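Tags: home-office, desk-setup, cable-tidy, notes

# desk-power-notes

A small, slightly obsessive collection of notes on sorting out power at a desk: which sockets go where, how to label them, how to stop the whole lot sliding off the back every time you lift a laptop. I started it when I moved into the Kovstead flat and it has grown well past what I meant it to be. I love this stuff!

Everything is plain text, so you can read it on anything. Corrections very welcome.

## What's in it

- layouts.md - desk layouts I have tried, with what was plugged in where
- labels.md - wording that fits on a narrow label and still makes sense six months later
- cables.csv - lengths, plug types and colours for my own cables (yours will differ, but the column names are handy)
- fixing.md - screws, hooks, sticky pads and what each one did to the paint
- weidemann.md - notes for the Weidemann desk only, as its back rail sits very close to the wall

## Strips with a switch for each socket

My favourite sort by a mile. You can leave the lamp, the monitor and the charger plugged in all year and turn off just the one you want, without crawling under anything. Before fixing a strip in place I lay it on the desk with the cord pulled out to one side and work out which way round it wants to go. The cord end should face the wall socket, obviously, but I have got that wrong more than once (see layouts.md, the Fulatov desk, second attempt).

Give every button a label. I number from the cord end, so 1 is always nearest the cord, and the same numbers go on the plugs.
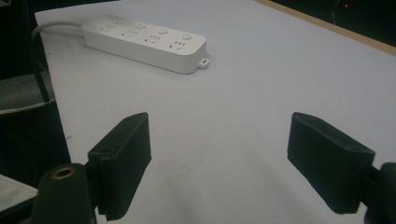
Can I plug one extension strip into another?
Please don't. It makes it far too easy to draw more than the first lead can carry. If the cord won't reach, get a single strip with a longer one, and look for the maximum load marked on it before you add anything that heats up. A 2000 watt heater goes straight into the wall in my house.

Four outlets has been plenty for every desk in these notes. My usual order:

1. lamp
2. monitor
3. laptop charger
4. spare, for whatever turns up

A mounting tab with a hole in it is a lovely thing to have. Mark through the hole with a pencil, take the strip away, then drill. Unplug first, and check what is behind the surface. On the Eltton desk I hung the strip under the back edge with the buttons facing forward and it is still the neatest job I've done - roughly 2 hours, most of it spent looking for the right screw.

## Columns in cables.csv

number, device, plug, length_cm, colour, switch_left_on, remarks

The switch_left_on column takes y or n. Leave it blank if you aren't sure. The length is measured from the plug to the first bend and leaves out the adaptor block, so add that on when you're planning a run.

## Adding your own

Send a layout as a short text file. Please say which country's plugs you use, because spacing that suits one kind can be hopeless with another. Sketches in plain characters are great, and so are failures.

Thanks to Dušan Mujić for the labels file, which was a muddle before he went through it, and for talking me out of glue.

Last tidied 2021-05-07. The under-desk hooks section still needs writing.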